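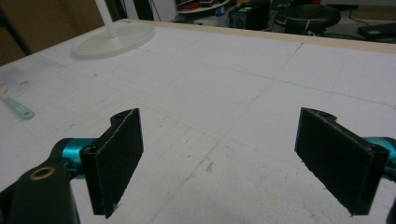 The white table, pencil grid and all

So I finally have a big work table, and I am way more excited about it than a grown adult should be! I've been sewing and cutting paper on the dining table since we moved to Zoltulville, which means packing up every single time somebody wants to eat. No more. The spare room is mine now (well, mine and the ironing board's).

The top is plain white with a bit of a mottled look to it, and I love how bright it makes the whole corner. I drew the grid on in pencil one evening in March with a yardstick and way too much coffee. The lines are faint, so you have to look for them, but big cells are all I need for squaring up fabric or laying out pages. There's a rounded rectangle drawn on there too, toward the far part. I want to keep that spot for whatever I'm in the middle of, so the scissors and the tape don't creep all over everything.

Yes, it has smudges already. Gray ones, here and there, plus a darker little scuff out near the middle that bugs me more than all the rest put together. I tried an eraser on the smudges at home in my old setup and mostly ended up erasing my own lines, so this time I'm leaving them be. It's a work table! It's going to get worked on.

A few of you asked about the legs. They're from Barua, the folding kind, and they took me 2 tries because I put the first pair on backwards. I looked at a real cutting table over in Zultside and just couldn't do it, not for that price, and it was smaller anyway.

Next up is storage. I've got 11 jars of buttons with no home and a stack of paper that keeps sliding off the chair. I'm thinking one long shelf over the table, low enough to reach sitting down, but then I worry about bonking my head every time I stand up. If you have a shelf over your table, tell me how high you hung it, please.

Oh, and I did start the Fiklow quilt pattern again. The pieces are all cut out, and my back doesn't hurt, so I'm calling the table a success already.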